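Robotics & Automation / Textbook Excerpts
Aug 27, 2020
By Zuweira Akolgo

We use cookies to remember your reading preferences. Accept / Manage

Chapter 3. Writing a Test Anyone Can Repeat

Welcome back, and I hope the last chapter left you with some energy, because we now come to the part of the work I love best and which my students, bless them, tend to put off until the week before it is due. We are going to talk about rules for a pick-and-place test. A good rule is a kindness to the next person at the bench, who may have nothing from you but a few pages of notes.

Start with the layout. Write down every item on the table and where it goes before a trial begins, and choose things that differ in shape and in how they give when squeezed.

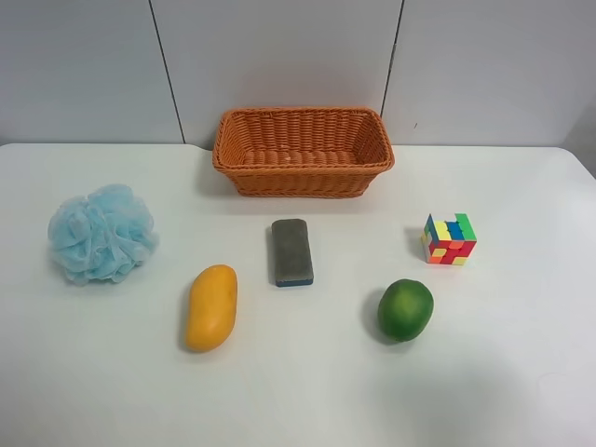
Soomro wrote in the margin of my first draft that a layout sheet is worthless unless it also says how far an item may drift before the trial has to be thrown out, and I have come around to that view. Put the limit on the sheet, in plain numbers.

Soft goods need extra care. A ball of mesh has no fixed outline, so a grasp point marked on Monday's drawing may mean very little once the folds have shifted. Name the part you want gripped, and say which way it should face.

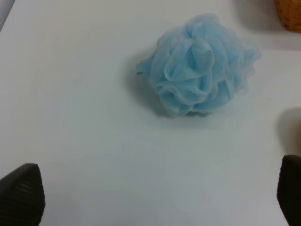 3.1 Saying what counts as done

The Koltby course kept a log of 686 trials, and 177 of them had to be scored a second time – all over the word "placed." Does an item count if it leans on the rim? Must the fingers be clear of it? Settle these things early, and write the end state so that it can be checked by looking at the table. 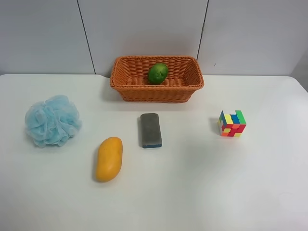 Timen would go further and have the scorer work from the written rule alone, with no word from the operator until the sheet is signed. It feels a little stern the first time you try it, but do try it.

Close views belong in your records too, and the standard we follow in this book asks for them alongside the wide ones. Each kind answers its own questions. With a green fruit filling most of the view and only a bit of dark rim to either side, you can study the bump near its crown at leisure, but you would be unwise to score its position on the table. Note which view each score came from – it takes a moment, and by October you will have forgotten.

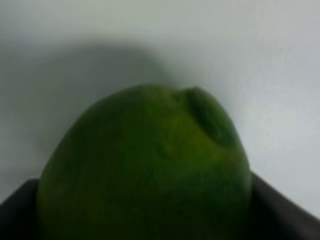 Scoring sheets are our next subject, and I would like you to draft one before you read mine on page 56. Keep it to a single page if you can. When you come to the line for evidence, think back to how little of the container shows around that green fruit, and leave room for the scorer to write "cannot tell from this view." The Fullik sheet, which we will take apart together in the next section, has no such line, and we will add one.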